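How to do a cup and ball vanish for table work (the slow version)

Quick one, typed between sets. People keep asking me about the vanish I use at the tables in Gratton and I keep saying I'll write it up, so. Written up.

What you need

One paper cup. One small ball, crochet or foam, something that doesn't click when it lands. A table, any table. A second ball identical to the first, which stays in your right pocket until step 6.

Skip metal cups for now. They look great, they talk too much. Every little touch rings. Learn it on paper and move up later.

About the ball

I use the Sirell crochet ones, the small size. Foam is fine for practice but it squashes in the palm and you get lazy about your grip. If yours are brand new rub them between your hands for a minute, takes the slickness off. Dark red reads best under bar light. Black vanishes before you want it to, people lose track of it and then there's no trick.

The hold

Finger palm. Ball sits at the base of the two middle fingers, fingers curl naturally. No squeezing. Thumb stays OUT of it. Look at your own hand in a mirror when you're holding nothing, now make it look like that with the ball in. Most beginners have a claw. Spend an evening on just this, walk around the house with it, open the fridge with it, answer the phone.

The steps

1. Ball on the table, cup beside it mouth up. Show the cup. Don't say "this is an ordinary cup." Just let them see in it while you're talking about something else.

2. Pick up the ball with the right hand, fingertips. Hold it up. Pause. They need one clean look.

3. Pretend to place it in the left hand. Real work is here. The right fingertips go into the left palm, the ball rolls back to finger palm as the left closes. Don't rush it. The speed should match a real put, so do a real put first, ten or fifteen times in a row, then do the fake one and see if you can feel a difference. If you can feel it they can see it.

4. Eyes follow the LEFT hand. Your head too, a bit. Right hand goes to pick up the cup, which gives it a reason to be curled. This is the whole trick honestly, the rest is decoration.

5. Left hand "drops" the ball into the cup. Open over the mouth, fingers down. Some people tap the bottom with the right ring finger for the sound. I stopped doing it. Ball on paper barely makes a noise anyway and a fake noise is one more thing to mistime.

6. Turn the cup over on the table, slow. While everyone stares at it the right hand drops to your side. Ditch the first ball in the pocket, or keep it and use the second one as a spare if you dropped something earlier (you will).

7. Let them lift the cup. Them, not you. Gone.

Timing

The routine should run up to 40 seconds, no longer. Past that they start thinking. If someone's chatting over you, just stop and wait with the left hand closed. A closed hand with nothing in it gets stronger the longer they beleive in it.

Angles

Bad side is your right, behind the elbow. At a round table put your back to a wall or a pillar. If there's a kid at your right side you're done, kids look straight at the wrong hand. Hand the kid the cup to hold in step 1 and have him move around front.

Marking the cup

Optional but I like it. Have somebody sign the cup before you start, it gives them something to keep and stops the "trick cup" guy. Sign it near the rim so you can still see it when it's upside down, and hold the cup steady for them while they write. Black on white, readable across a table. Don't let them press hard, paper dents and then it sits crooked on step 6. 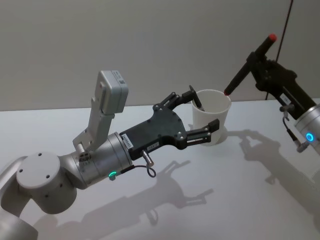

Once it's signed, put the pen away. Left pocket, never the right, the right is where your balls live. I once came out with a Sharpie at the big moment, in February, full room, still hear about it from Nghĩa Khương.

Common problems

Ball falls out of the palm. Hands too dry or ball too big. Drop a size.

Left hand looks dead. You forgot it's supposed to be holding something. Do it with a real ball and notice how the fingers sit, slightly rounded, not a fist.

They ask to see your right hand. You looked at it. Go back to step 4.

The cup slides when you turn it. Table's too slick. A close up mat fixes this, the Peltonen ones are thin enough to fold in a jacket. A cloth napkin works too.

Somebody grabs the cup early. Fine. Let them, the ball's not in it anyways.

Practice plan

Week one, palm only, no cup. Week two, the fake put, mirror on the right side where your bad angle is. After that film it on your phone from sitting height and watch with the sound off. Then do it for 4 people you know, separately, and don't explain afterward. Then strangers.

Going further

When the vanish is solid you can load the second ball under the cup and bring it back. Different page, not written yet. The old Sornetti handout has a decent version on page 2 if you can find a copy, the drawings are rough but the hands are right.

Questions in the comments, I check them after closing.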